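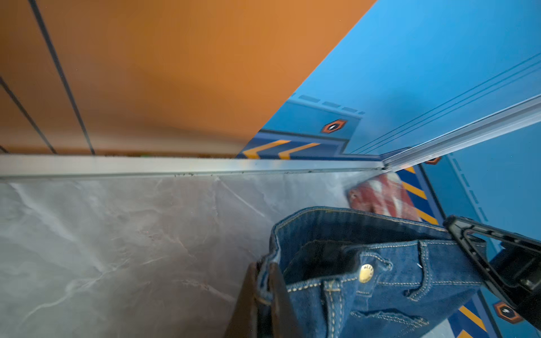 Stenstead Garment Reuse – progress report to the Varden fund, August 13, 2026

Work package 3, denim. Sorting and folding trials have moved to the gray marble-patterned counter. Jeans are now handled at the waistband, and the button, belt loops and topstitching are checked before folding. Intake since April stands at 2987 garments. Two items remain open: the fold guide for heavy denim (Lorcan Fahy) and the repair price list – draft with Ita Ó Briain. Spending is within budget. The next claim will cover thread, buttons and storage for 8 weeks.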